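**Notes from the back porch, 2019-08-07**

I finally gave in and cleaned out the garage, and I have opinions now. 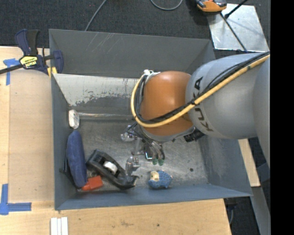 It took me most of July, working in the mornings before it got too hot (our garage faces west, so by three o'clock you could bake bread in there). I kept telling people it would be a weekend job. My husband laughed the first time I said it and then wisely stopped laughing. We've been in this house long enough that there were layers! The top layer was camping gear and Christmas lights, under that was every paint can from when we did the bedrooms, and at the very bottom, against the back wall, were boxes we moved here from the apartment in Nesport and never opened once.

My first mistake was buying storage before I'd sorted anything. I drove out to Sturken and came home with a whole carload of clear tubs, very pleased with myself, and then spent two days filling them with things I should have thrown away. So please learn from me and do the sorting first. I ended up returning 34 tubs, and the young woman at the counter was extremely nice about it considering I'd peeled the stickers off half of them.

What worked in the end was doing one kind of thing at a time. All the tools one morning, all the sports stuff the next, all the garden things after that. When it's spread out on the driveway you see pretty fast that you own five hammers and no level. I'd tried going corner by corner before and I just kept carrying the same bag of tennis balls back and forth.

Paint was the headache. Our county won't take liquid latex in the trash, so you have to dry it out with cat litter or haul it to the drop-off on Karpenko Road. I did the litter on the small cans and drove the rest over. Go early if you go! The line gets silly by ten, and they close for lunch whether you're next or not. They take old batteries and motor oil too, but not tires, and yes, I had tires.

We also had a yard sale, which I had sworn I would never do again after the last one. We made $136, and nearly all of it came from the old bikes and a dehumidifier. The books hardly moved. A lady did buy the entire box of mismatched flowerpots and then came back for the wheelbarrow, so she's my favorite person this month.

Then shelves. I priced a built-in system and the quote was $900 before tax, and I had to go sit down for a minute. We bought plain steel units at Retano instead and screwed them into the studs ourselves over two evenings (with some language). They say each shelf holds 500 pounds, and I have no plans to test that. The heavy stuff is down low, the holiday things are up high, and anything the kids use is at kid height so I can at least pretend they'll put it away.

The car fits now! I keep going out there after supper just to look at it.

I still have one box I can't deal with, all letters and school papers, and it's sitting in the hall closet till the fall. If any of you have a good way of sorting old papers without reading every single page, write back and tell me. And if you need tennis balls, I have a bag of them by the front door.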